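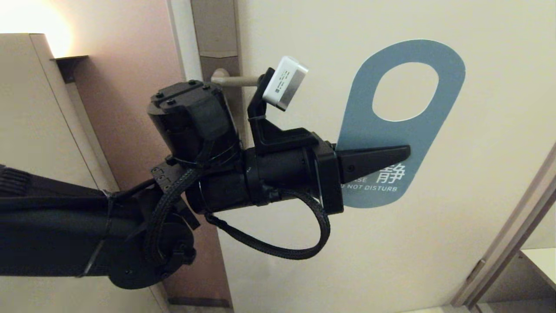 A robot arm holds a "do not disturb" door hanger against a door.

Clallow budgets for 10 room-service arms

Hotel operator Clallow has set aside funds for 10 robot arms in its next equipment round, with delivery planned from May. The units will be used for light room-turn tasks, including placing and removing door hangers, at its 159-room Kandeck site.

The arms will be supplied by Barua under a lease with an option to buy. Clallow said it chose a lease after comparing repair costs: spare cables and gripper fingers are treated as consumables and make up 33 per cent of the yearly running budget. Mobile bases are priced separately and will come from Rirkis.

Door hangers were picked as a test task for the tender. The card is thin, the gap behind a lever handle is narrow, and handle height differs between the older and newer wings. Bidders had to state gripper opening, reach at handle height and the time needed to change a finger. Payload was given a low weighting.

Two items remain open. The first is charging – the service cupboards on the upper floors have one socket each, and extra wiring is not in the present budget. The second is staff training, quoted by Barua at roughly 10 hours per person and not yet approved.

Kandeck will take the first units. A decision on further sites depends on the running costs recorded there, and the order for mobile bases is due to be placed on Wednesday.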